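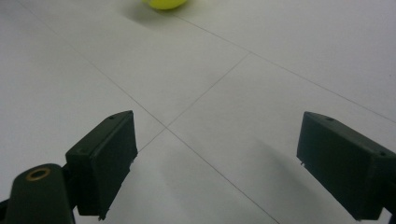 Bronisława Brzozowska objects that a ball on the floor is hardly untidiness at all, and that any study which scores it the same as a coat on a chair has already gone wrong. We had the remark in writing after an earlier draft and we think it is half right. The trouble lies in the scoring, and the scoring was ours.

Figure 1. A ball on a pale tiled floor, with grout lines running between the tiles.

4.2 Stray items at floor level

The Lellcombe checklist asks whether the floor is "clear". It offers two answers. A household with one ball on the tiles gets the same mark as a household where the hall can't be crossed, and the published tables then treat both as failures of routine. We used the checklist in good faith for the first 20 homes and stopped when it became plain that the marks told us almost nothing about how people lived in the rooms.

Our own record has 3,186 entries for objects out of place, of which 943 were on the floor. Balls, shoes and bags make up a large part of the floor entries. Earlier writers would read this as support for the claim that floors fill up when cupboards are badly planned. We doubt it. Many of the homes with the most floor entries had plenty of low storage, and several had a basket within arm's reach of the place where the things were lying. The basket was often empty.

A ball is also an awkward case in its own right. It rolls, so the spot where it is found says little about where anyone left it. A hard, level floor such as the one in Figure 1 offers it nothing to stop against except a wall or a piece of furniture, and to write down "middle of floor" as if someone had chosen it seems to us a mistake. The Holloway scheme tries to get round this with a separate code for "toys and rolling things", but the code was meant for playrooms and it takes no account of dogs. Two of our coders used it for oranges.

There is then the matter of colour. Bright things are noticed and written down; grey socks on grey tile are not. When Kusport households were visited a second time in August, by a different coder, the bright items matched well between the two lists and the dull ones matched badly. Part of that gap must be real change between visits. We can't say how much, and we are wary of papers that claim they can. Figure 1 shows the easy end of the problem, a yellow-green ball on a very light floor.

The Zallarari guidance goes further and sets a time of 600 seconds for a floor to be put right at the end of the day. We found no basis given for the figure. In the homes where people told us they picked things up each evening, most had never timed it and didn't see why they should. One household put everything back at seven in the morning, and scored badly every time we called in the afternoon.

For these reasons the floor score is left out of the main analysis. It is kept in the appendix for readers who want to compare it with older work, though we would ask them to look at the coders' notes first.

Filed under: Home and Household > Storage and Tidying > Methods

Print this article | E-mail this article

Related items
Cupboard height and the things left beside it
What counts as a clear table?
Second visits: do the lists agree?
Shoes in the hall, a short note
Reply to comments on the Lellcombe checklist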